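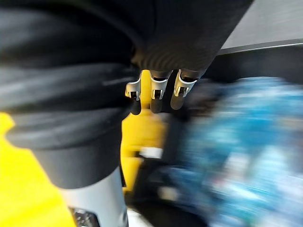 Jurbridge Climate Group
Minutes, Wed 7 August

Vumo air sensors: 17 now running, and the February haze readings are in. Great work all round!
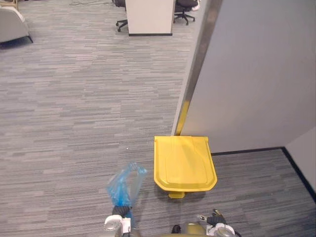 One member asked whether smoke could be hiding some of the warming. Worth a proper look – added to the next agenda.

Skivelau creek planting: 321 seedlings ordered, roughly 30 spoken for.
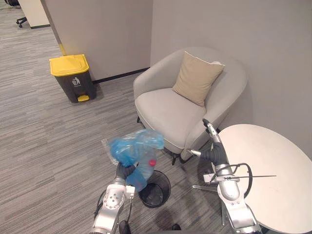 Dixit wanted the shade trees planted first, before the grasses. Agreed.

Heat map walk: 4 routes chosen, all on the sunny side of town.

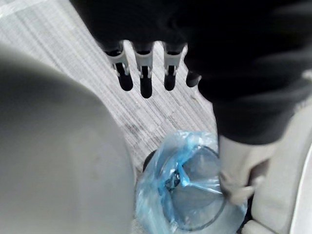
Maps go out by email with the start times.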